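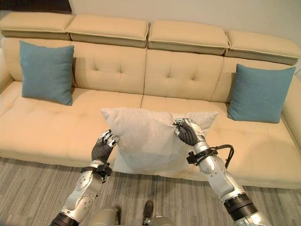

*Gray pillow, two-hand grasp, head camera.*

Notes on the sofa task, continued from the January post. The policy places throw pillows on a couch with both arms. Training data is 1343 teleoperated demonstrations, sampled into 3670 action chunks after filtering. Everett Hutchins rewrote the filter so that it drops chunks where both wrists are idle, and I retrained from the same Kellitz checkpoint.

The change I care about is the grasp term. The old loss treated the arms independently, and the hands drifted apart during the lift. The new one penalizes error in the relative pose between the palms. Weight is 2, picked by a coarse sweep. Anything much higher and the arms hold formation nicely but ignore the sofa.
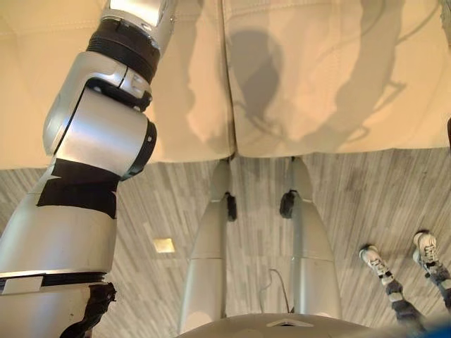
*Head camera pitched down, left arm and floor in view.*

Head pitch still matters more than I would like. With the head low, the backrest leaves the image and the policy has only the seat front to localize against. Wanting Pan suggested randomizing pitch at training time. I did that for 40 epochs on the Colton machine, and placement error on the held-out set came down, mostly in depth.

Wrist views are the other weak input. Fast approaches blur badly over cream upholstery, and there is little texture there to begin with.
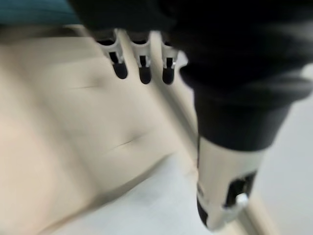
I tried dropping blurred wrist frames by Laplacian variance. It also dropped sharp frames of plain fabric, so I took it out. Next is gating on joint velocity, which Evgate already logs at full rate. Config is in the Cassim branch, under the loss settings.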